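Is it OK to iron cotton napkins while they're still damp?
Asked by Noel Dumlao

My aunt gave me a stack of cotton napkins in June and I love them dearly, but they come out so wrinkly! Do I wait until they're bone dry, or iron them damp?

Kiprono Chege
Damp, always. I take mine off the line a little early, roll them up in a towel while I make my tea, and then press them on the wrong side first (my mother did it this way too).
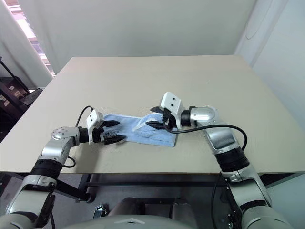
Page 2

Ville Vainio
I agree with Kiprono, but do go easy on the starch. Fold by hand after they cool, so the crease stays soft.

Jayson Catacutan
i just dont iron them lol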